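홈 > 지원사업 > 음반 제작 지원 > 경과 보고

2024년 5월 | 작성: 나타나엘 칼데이라(Natanael Caldeira)

파르카노(Parkano) 2집 제작 경과를 보고드립니다. 1월에 드린 첫 보고 때는 데모 단계였는데, 그사이 곡들이 정말 많이 자랐습니다! 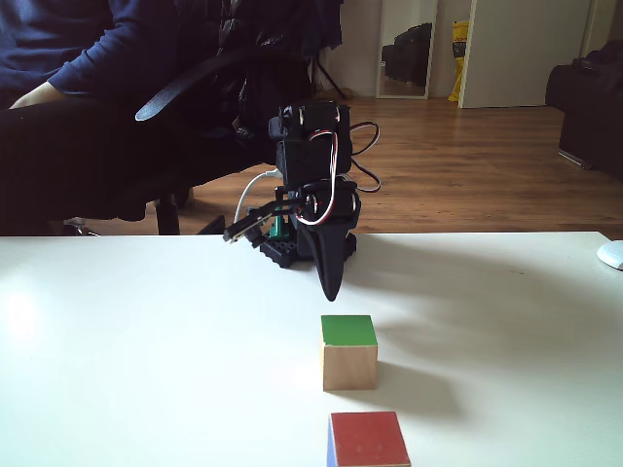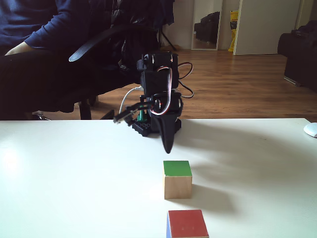 녹음은 락스테드(Rarkstead) 스튜디오에서 진행했고, 드럼과 베이스는 모두 마쳤습니다. 기타는 두 곡이 남았습니다. 앨범 전체 길이는 33분으로 잡고 있습니다. 둠 메탈 음반치고는 짧은 편이지만, 처음 구상에 있던 긴 간주들을 덜어내고 나니 느린 리프 하나하나가 훨씬 묵직하게 들립니다. 특히 마지막 곡 「폰테스(Fontes)」는 꼭 들어보셨으면 합니다. 첼로가 들어오는 후반부에서 밴드 전원이 말을 잃었을 정도예요. 원래 신시사이저로 처리하려던 부분인데 실제 연주로 바꾸길 정말 잘했습니다.

보컬은 일정이 밀렸습니다. 4번 트랙의 가사를 다시 쓰면서 이미 받아둔 테이크를 버리고 새로 녹음하기로 했고, 그만큼 믹싱 시작도 2주 늦어집니다. 추가 대관료는 예비비 안에서 해결되므로 증액 요청은 없습니다. 믹싱은 1집을 맡았던 키다노(Kidano)에서 그대로 이어갑니다. 시험 믹스 한 곡을 먼저 받아봤는데 저음이 뭉개지지 않고 심벌 잔향까지 살아 있어서 기대가 큽니다.

신곡 가운데 세 곡을 소규모 공연에서 먼저 선보였고 관객 173명이 함께해 주셨습니다. 12분짜리 첫 곡을 끝까지 숨죽여 들어주시던 분위기가 아직도 생생합니다(앙코르까지 나왔습니다). 이날 들은 의견을 반영해 2번 트랙의 템포를 조금 늦췄습니다.

남은 일은 기타와 보컬 마무리, 믹싱, 마스터링, 속지 번역입니다. 지출 증빙은 별도 파일로 제출하며, 다음 보고 때는 전곡 가믹스를 함께 보내드리겠습니다.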